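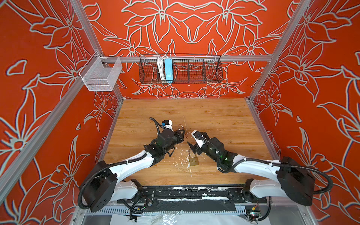 Über uns

Vudum ist eine offene Werkstatt für Robotik und Automatisierung. Wir sind Menschen, die nach der Arbeit gerne weiter bauen, und am Anfang war das nur ein Kellerraum in der Wohnung von Mohit Bhatt. Heute mieten wir eine ehemalige Schlosserei in Sekiritz, mit einer kleinen Holzwerkstatt hinten und einem Lagerraum, der immer zu voll ist.

Der Name Vudum hat keine besondere Bedeutung. Er stand auf einer alten Kiste, die wir beim Einzug gefunden haben, und er ist geblieben.

Woran wir bauen

Unser größtes Projekt heißt Gundale. Es ist ein Arbeitsplatz mit zwei Roboterarmen, die gemeinsam kleine Dinge greifen und bewegen sollen: Schlüssel, Vorhängeschlösser, später auch Schrauben und Stecker. Das Gestell aus Aluminiumprofilen haben wir in der Werkstatt gesägt und verschraubt. Beim ersten Mal hatten wir die Profile zu kurz bestellt, und die Arme stießen bei jeder weiten Bewegung gegen die Seite. Die zweite Fassung ist breiter geworden und steht seit November.

Die beiden Arme sind vorne auf einer schwarzen Platte festgeschraubt, darunter läuft eine gelochte Kabelrinne aus Aluminium. Diese Rinne war ein Vorschlag von Edem Acheampong, der beruflich Schaltschränke verdrahtet und unsere frühere Lösung mit Klebeband nicht sehen konnte. Für Steckdosenleiste und übrige Kabel hängt hinten ein schwarzer Drahtkorb mit Fächern. Er kommt aus einem Büro, das aufgelöst wurde, und er passte beinahe auf den Zentimeter an die Schiene.

Die roten Wände mit den weißen Lilien hat Adwoa Kwofie entworfen. Sie hat früher Bühnenbilder gemalt und fand, dass eine Werkstatt auch schön sein darf. Wir haben an zwei Abenden grundiert und dann noch sehr lange an den Blüten gearbeitet. Wer die Konturen genau ansieht, findet einen graublauen Schatten am Rand der Linien. Darauf ist sie stolz, und wir sind es auch.

Die Vorhängeschlösser sind zur Zeit unsere wichtigste Übung. Ein Schloss mit einem Greifer zu fassen ist mit etwas Geduld zu schaffen. Den Schlüssel von der Tischplatte aufzuheben und ihn richtig gedreht in das Schloss zu führen — das ist für uns noch eine schwere Aufgabe. Im Werkstattbuch stehen bis jetzt 939 Versuche, davon haben wir 422 als gelungen eingetragen. Kojo Fiadzo führt dieses Buch von Hand, mit Bleistift, und er ist beim Eintragen strenger als wir alle.

Wer wir sind

Mohit Bhatt hat die Werkstatt gegründet und kümmert sich um die Mechanik. Er dreht und fräst, und er kann erklären, warum eine Schraube sich gelöst hat, auch wenn man es nicht so genau wissen wollte.

Kojo Fiadzo schreibt den größten Teil der Steuerung. Er hat als Fahrradmechaniker gearbeitet und das Programmieren erst spät gelernt, zum Teil in unserem Anfängerkurs.

Adwoa Kwofie macht die Gestaltung und leitet am Nachmittag die Gruppe für Jugendliche.

Edem Acheampong ist für die Elektrik verantwortlich. Neue Geräte gehen erst an das Netz, wenn er sie geprüft hat.

Socorro Londoño beantwortet die Anfragen und schreibt die Texte, auch diesen hier. Deutsch ist meine dritte Sprache; wenn Sie einen Fehler finden, dürfen Sie mir gerne schreiben.

Mitbauen

Unsere Werkstatt ist für alle offen, die ein eigenes Projekt haben oder bei einem von unseren mitarbeiten möchten. Vorkenntnisse sind nicht nötig. Vor der ersten Benutzung der Maschinen gibt es eine Einweisung, sie dauert ungefähr einen Abend. In den Kursen nehmen wir höchstens sechs Personen auf, damit jeder selbst löten und schrauben kann.

Manche bauen bei uns auch für zu Hause. Im letzten Winter sind eine Futterklappe für Hühner, ein Plotter aus alten Druckerteilen und eine Bewässerung für den Balkon entstanden. Die Bewässerung hat beim ersten Test vor allem den Werkstattboden bewässert, inzwischen läuft sie ordentlich.

Material für kleine Arbeiten ist im Beitrag enthalten. Motoren, Lager und Profile bestellen wir gesammelt bei der Firma Cifuentes, einmal im Monat. Bitte tragen Sie Ihre Wünsche in die Liste neben der Tür ein und schreiben Sie die genaue Länge dazu.

Besuch

Am frühen Abend ist meistens jemand da. Wenn Sie Gundale in Betrieb sehen möchten, melden Sie sich bitte vorher an, denn wir schalten die Arme nur ein, wenn Kojo oder Mohit dabei ist. Der Eingang ist im Hof, die graue Tür links. Die Klingel ist leise, also klopfen Sie bitte kräftig.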